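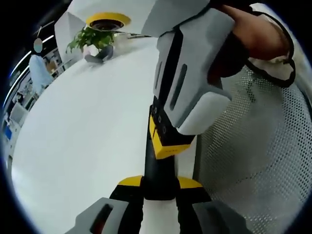

Round white table, office chair to its right

Projects > Rooms > The Kelside Table

Okay, so this page has been half finished for months and I'm finally putting it up. It's about the round table in our workroom at Kelside and how we ended up with it, plus everything I learned about owning a big white surface (mostly the hard way). If you came here from the hallway shelves page, same building, two doors down, much better outcome!

A bit of background. When Tapio Kauppinen and I took over the workroom it came with a long rectangular desk that ran almost wall to wall. It was a perfectly decent desk for one person sitting at one end. Put two people at it and you were elbow to elbow facing a wall, like kids doing homework in detention. Anybody standing on the far side had to lean over a monitor to see what you were up to, and there was a drawer unit bolted underneath at the exact height of my left knee. I complained about that knee for a whole winter before Tapio got out the screwdriver.

We gave ourselves $400 for the whole room. Table, chairs, a lamp if there was anything left over. I wanted round from the beginning. I grew up with a round kitchen table and I still think it's the friendliest shape going - you can always squeeze in another person, and no one gets stuck with a corner. Tapio wanted something with straight edges so he could push it against the wall. We went back and forth on this for longer than I'd like to admit, and then I won by finding one first.

It was at Heinonen, the used office furniture place out in Skulow. If you've never been, go on a weekday and wear shoes you don't care about. The tables are stacked on their sides in the back, tops facing each other with blankets in between, so you can't really see what you're buying until Ville Niskanen pulls it out for you. Ville runs the back half of the shop. He had one from the Narnska line, round, white, heavy base, and the price tag said $82. I didn't haggle. I know you're supposed to haggle at Heinonen, but I was already mentally carrying it up the stairs.

Carrying it up the actual stairs was another matter. A round top will not go through a doorway flat, obviously, and it's awkward on its edge too, since it keeps wanting to roll away from you. We did it with the base off, one of us above and one below, turning it a little at each landing. There's a gouge in the stairwell paint from that afternoon and I've been meaning to touch it up. (It's still there. Third landing, left side.)

Putting it back together took ten minutes once we found the bolts. Finding the bolts took an hour and a half. They were in Tapio's jacket.

A few things about the setup, for those of you who wrote to ask after the last page:

The table stands away from all the walls. You lose floor space that way, and the room does feel fuller when you first walk in, but you can get at it from every side and that was the whole point. I'd leave enough room to walk behind somebody who's sitting down. Measure with the chair pushed out, because people don't sit with their chairs tucked in. I measured with it tucked in. We moved the table the following day.

The chair is a regular office chair on casters, nothing special, also from Heinonen. I tried two dining chairs first, the kind that look good with a round table, and my back gave up on them inside a week. Rolling turns out to be a big help at a round table, too. You just scoot along the edge to wherever the other person is working and don't have to pick anything up. If your floor is soft wood, put a mat down. We didn't, and there's a faint ring worn into the boards now, like a tiny racetrack.

The lamp was a hand-me-down, so it didn't count toward the budget. It takes a 100-watt equivalent bulb and I'd go one step dimmer if I bought new ones. White tables throw a lot of light back at you! I'd never thought about that. The old desk was dark and swallowed everything, and for the first few evenings at the new one I was squinting at my own notes.
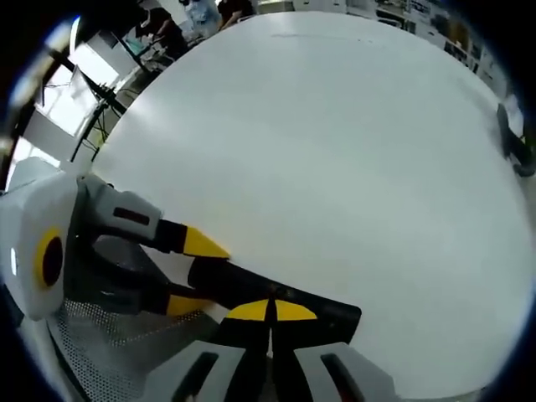
Keeping a white top clean is easier than people warned me it would be, but it's a bit of a habit. I wipe it at the end of every day with a damp cloth and one drop of dish soap, then dry it with an old T-shirt. Coffee comes up if you catch it the same day. Ballpoint takes rubbing alcohol on a cotton ball, and test the underside first if yours is secondhand, you never know what finish somebody has put on it. What I can't shift is the scuff, that thin dark line running across near the edge. It's faint, and with the soft sheen on the rest of the surface most visitors don't pick it out, but I see it every single morning. I've gone at it with baking soda, with a white eraser, with one of those melamine sponges, and it has not moved one bit. Tapio suggested a few passes with 400 grit paper and I said absolutely not. You'd end up with a dull patch, and a dull patch on a surface like this would bother me a whole lot more than one skinny line does.

So that's where the table stands now. It wobbled for the first month, and I was ready to blame the Narnska base until I put a level on the floor, which slopes toward the window. One felt pad folded in half fixed it. I check the pad now and then because it packs down over time, and you'll know when it's gone flat by the way your tea starts shivering whenever somebody else is writing.

We do pretty much everything at it. Sorting parts, lunch, planning, long arguments about where the shelves should go. One rule we did settle on is that nothing lives on the table overnight. Small stuff goes in the blue bins by the door and papers go in the tray, even if we're going to want them again first thing. It sounds fussy, I know. But a round table has no back edge, so there's no natural spot for piles to collect, and once a pile starts it sits right out in the middle where everybody has to reach around it. We tried being relaxed about it in the spring and by the end of the second week we were eating lunch off our laps.

If I were doing it again I'd buy the same one. I might hold out for a slightly smaller top, since the door swings closer to it than I'd like and I've had my hip introduced to the edge more than once. And I would take the base off before loading it in the van, not on the sidewalk in the rain with Tapio holding the bolts. Ville told me they get that same model in every few months when offices clear out, so if you want one, call ahead and ask him to keep an eye open. He'll want to know round or oval and how wide your doorway is, so have the doorway number ready.

Next page is going to be the window wall, once I've decided about blinds. I have three samples taped up and I like a different one every day. If you've got strong feelings about roller versus slatted, send them my way, I'm ordering before the end of July.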